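My grandmother took the Fokcombe Herald from 1951 until the week she died, and I don't believe she finished a single weekend edition. The sections piled up beside the chesterfield like firewood, and heaven help the grandchild who tidied them! She was saving the book pages, she said, and the serialized novel, and a recipe or two (she never cooked from any of them).

I've inherited the habit, if not the chesterfield. My own pile stands at 18 issues of Vidance, the little quarterly of stories and essays I've subscribed to for years, and every September, when the renewal notice comes, I have a stern talk with myself and then mail the cheque anyway.
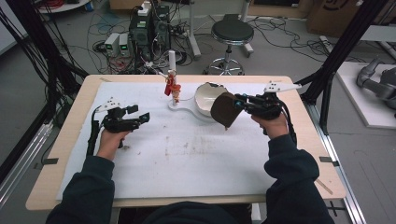

A white bowl and a small figurine on the table.

What keeps me paying, I think, is the feeling of being expected somewhere. A novel will wait for you politely on its shelf, but a magazine turns up at the door with its coat on, full of news, and you feel you ought to put the kettle on. Last winter I finally read Çınar, a long story about a plane tree and the family quarrelling beneath it, in an issue I'd been using to prop up a lamp. I read it twice, and the lamp has had to lean on the wall ever since.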